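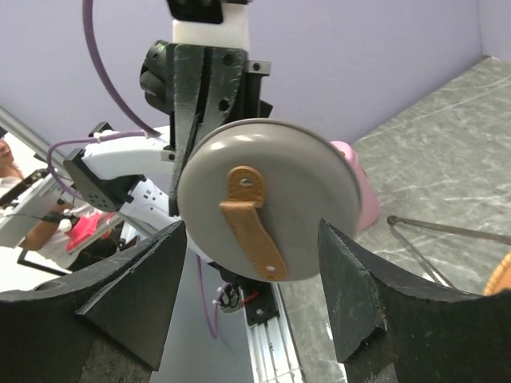

A tan leather strap, riveted at both ends

The lifetime guarantee and other short stories

My mother bought a Mitula casserole dish with a lifetime guarantee, and when the lid handle came off in her hand she wrote to the company to ask for a new one. They wrote back, quite politely, to say that the lifetime in question was the lifetime of the product range. The range had been dropped the previous August. The dish, as far as Mitula was concerned, had already passed away, and she had been cooking in it for months without knowing.

I have been suspicious of the phrase ever since. It is on saucepans, rucksacks, garden forks, umbrellas and, in one shop near me, socks. It sounds like a promise and it is meant to. You are supposed to hear "your lifetime", picture yourself old and still pulling on the same socks, and hand over the extra money.

So I went through the drawer where we keep the paperwork and read the terms on everything we own that claimed to be guaranteed for life. It took an evening. One document ran to 56 clauses, for a flask. Four of the guarantees needed the original receipt, printed on the sort of till paper that goes blank if you leave it near a radiator. One needed the original box. Another had to have been registered within a fortnight of purchase, on a website that now sells holiday lets.

What counts as wear

The exclusion that does the real work is "normal wear and tear". I can see why it is there. If you drag a suitcase behind a car, the maker shouldn't have to buy you another. But think about what is left once wear has been taken out. A zip that fails on the first day is a faulty zip, and the law already gives you your money back for that. A zip that fails after six years of being zipped has worn out. Somewhere in between there must be a failure the guarantee does cover, and I would love to see one.

Yutong Du spent five years answering claims letters for a luggage company, Pavgate, and she told me the standard reply was written before she arrived and never changed while she was there. Wheels were wear. Handles were wear. Linings were wear, or misuse if the tear was long. She did approve a few claims, mostly from people who wrote a third time. Her view is that the company budgeted for the persistent and relied on everyone else losing heart, and she says it without much rancour. It was a decent place to work. 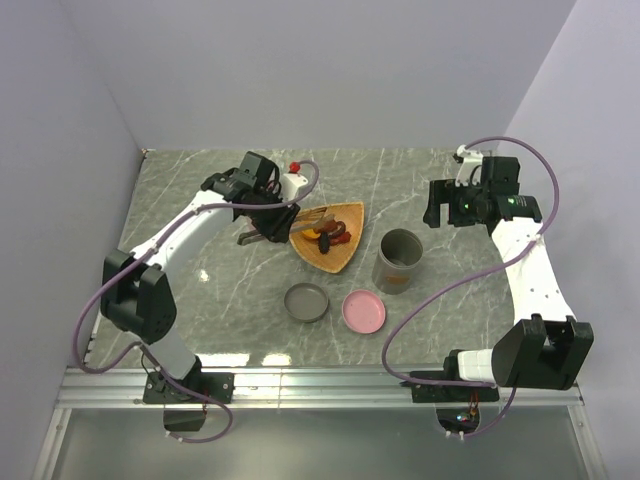

The case for the other side

Haoran Dai, who runs a hardware shop and has argued with me about this for most of a winter, thinks I am being unfair. A firm that prints "lifetime" on the label, he says, has at least put its name to something, and customers who do come back with a broken fork tend to get a new one over the counter, no fuss, because he would sooner swap it than have the row. He is telling the truth. I have seen him do it.

But that is Haoran's good nature, and his shop's money until the maker pays him back. When he retires, the guarantee on those forks will be worth whatever the next person behind the counter feels like making it worth. The Guo shears he used to swap so cheerfully came with a card saying "for ever". Guo was bought by Lusona, and Lusona honours claims on tools made after the sale. For ever had a start date, and most people's shears were on the wrong side of it.
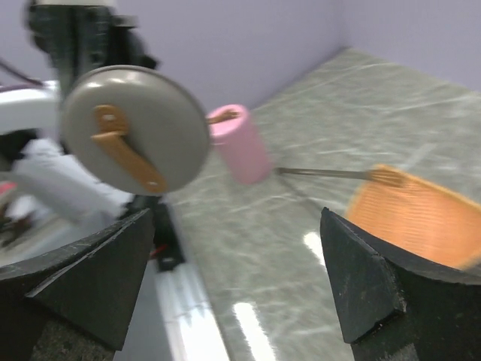
Orange crank handle on a grey disc

He also says that the guarantee pushes makers to build things better, and here I simply don't believe him. It would if people claimed. Most of us have moved house, lost the slip, forgotten who gave us the thing, or decided that an afternoon on the phone is worth more than a tin opener. A maker who knows this can work out the cost of the promise quite well, and I suspect it comes to less than a stronger rivet.

What I would like is dull. A number of years, printed on the label, and up to that number the firm mends it or replaces it, wear included. Sell me a bag with

five years on it, meant plainly, and I'll pay more for it than for one that claims to see me into the grave.

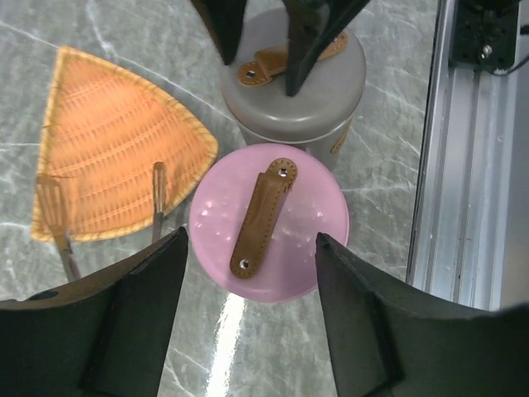 I'd also want spare parts on sale for at least as long, with a price list, and the price list is the part I would look at first. A firm that stocks the small bits – the knobs, the hinges, the washers – expects its things to be in use in ten years. A firm that doesn't has told you what it expects as well, whatever is printed on the card.

My mother, for the record, still has the dish. She lifts the lid with a fork pushed under the rim. Mitula offered her a voucher towards the new range, which has a lifetime guarantee, and she put it in the drawer with the others.

More in Opinion
Keisha Ruiz-Ortega: Why I stopped filling in surveys
The trouble with "serves four"
Yuzhen Lu: Against the open-plan kitchen
Who reads the small print on a train ticket?
Shaohua Shao: Loyalty cards and what they cost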